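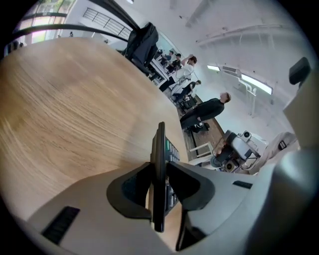
Keskin launches a desk service for offices that have given up on their desks

Futstead, 23 February 2019 — Office furniture firm Keskin has opened bookings for Beredine, a service that clears, sorts and rearranges shared tables in workplaces where the stapler was last seen in January.

Beredine is aimed at open-plan offices, the sort with a big table in the middle that belongs to everyone and is therefore wiped by no one. A visit takes 3 hours. Staff are asked to carry on working, and most of them manage it.

The service grew out of a survey in which Keskin asked 284 office workers what was on the table nearest to them. They listed 2,201 items between them. Pens did well. So did chargers for telephones that had left the company with their owners.

“People will tell you they need a bigger table,” said Akua Quansah, who runs Beredine. “Then you take away the box of Christmas cards and they go a bit quiet.”

Under the Beredine rules, a shared table may keep 2 kinds of object: something people use and something that is alive. Everything else goes into a labelled crate, where it can be visited. Crates left alone for a month are offered round the building, and after that they go to Waltar, the reuse shop on the Futstead ring road, which has asked us to mention that it is full of mugs. 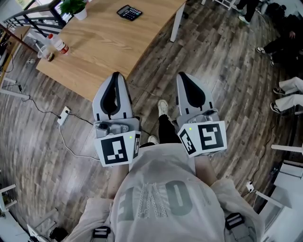
A pale wooden table with a calculator and a potted plant on top.

Coats are a separate matter. Keskin has looked into hooks, rails and a rather handsome stand, and accepts that jackets will go on living on the backs of chairs.

“I fought that one for years,” said Roswitha Nolte, head of design at Keskin. “I have lost, and I would like it noted that the stand is still in the catalogue.”

Beredine visits can be booked now by any office in the Futstead area with at least one shared table. Firms should name a person who is allowed to say what is rubbish. Keskin advises choosing someone on good terms with everybody, or someone about to go on holiday.

Press enquiries: Akua Quansah, Beredine desk, Keskin, Futstead.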